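Bruvar sets next year's equipment budget for its arm stations

Folks who have been following the little automation shop at Bruvar will be glad to hear that the money question is finally settled, or as settled as these things ever get. The planning group met on Thursday, went through the wish list line by line (it was a long list, and there was coffee), and agreed on what will be bought in January and what will have to wait until the summer.

The largest item by a good stretch is 2 more arms, to be ordered through Urkari along with their mounting plates and a spare gripper for each. Emiliano Zúñiga, who put the plan together, had hoped to squeeze in a third arm, but once delivery, training days and the service agreement were added up, the third one slid quietly off the bottom of the page. He took it well, all things considered.
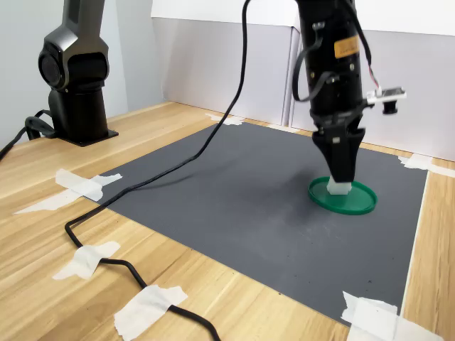 Small parts turned out to be the part of the budget that got the most talk. Last year's plan had a generous figure for machines and next to nothing for the things that go around them, so cables, fingers, screws and mats all had to be begged from other accounts. This time there is a proper line for supplies, and it will be topped up every quarter without anyone having to fill out a special request. "I would rather spend a morning arguing over cable clips now than lose a week in March waiting for one," said Zúñiga, and there was a good deal of nodding at that.

The supplies line also covers 88 replacement finger pads, a number that raised a few eyebrows when it was read out. Mohammed-Awal Kwofie, who looks after purchasing, explained that the supplier sells them by the box, that the price drops nicely at that size, and that they keep perfectly well on a shelf. He has also been getting quotes on work surfaces from Tabrizi, and he brought a few samples along in a tote bag for everyone to poke at.
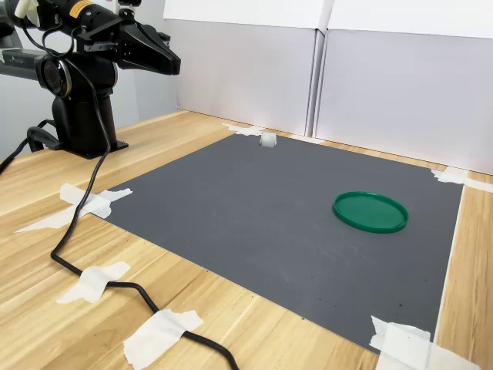
On the matter of leasing, which came up in the spring and then again over the summer, the group went with buying outright. Kwofie had worked out both versions side by side. Leasing looked friendlier for the first year and a lot less friendly after that, and the lease terms from Briltadari would have meant sending an arm back every time the shop wanted to change how it was fitted out. For people who like to tinker with their setups, and that is pretty much everybody at Bruvar, that was a hard thing to sign up for.

Payment will be split, with 30 percent due when the order is placed and the rest on delivery. The installation visit is priced separately, so if the arms arrive late, the shop won't be paying for a technician to sit and wait.
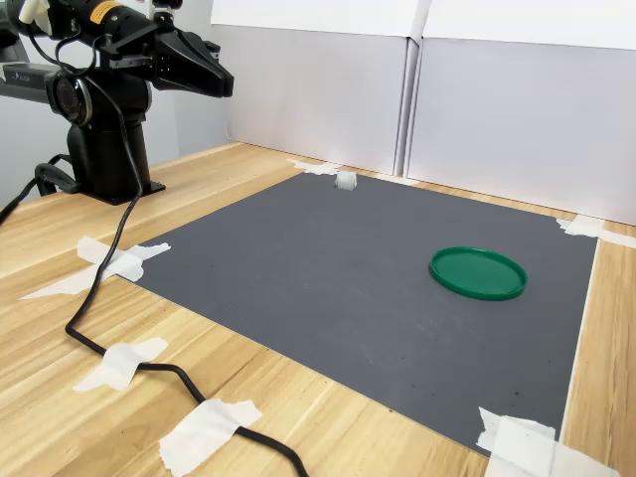
Will the stations that are already running have to shut down while the new ones go in?

The existing stations will stay in use the whole time. The new arms are going on their own tables, and the only interruption planned is a single morning for the electrical work.

A few things did get pushed back, and it's only fair to mention them. New monitors are off until the summer, and so is the second storage cabinet. The computer side will get a closer look in the next round, when there should be a clearer idea of how much the added arms ask of it. Anyone who has a request for that round, large or small, is warmly invited to send it to Kwofie with a price attached. A rough price is fine, he says, but a blank space where the price should be is how requests end up at the bottom of his pile.
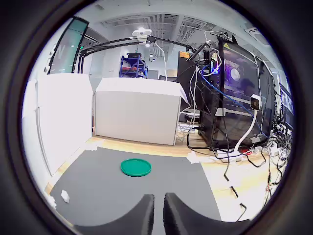 A green lid on the gray mat, with the computer rack behind.

Related items
Urkari adds weekend hours for spare parts orders
Lease or buy? Notes from the spring planning meeting
How to write an equipment request that gets read

Last updated: 14/11/2019

Contact the newsroom | Copyright Bruvar | Back to top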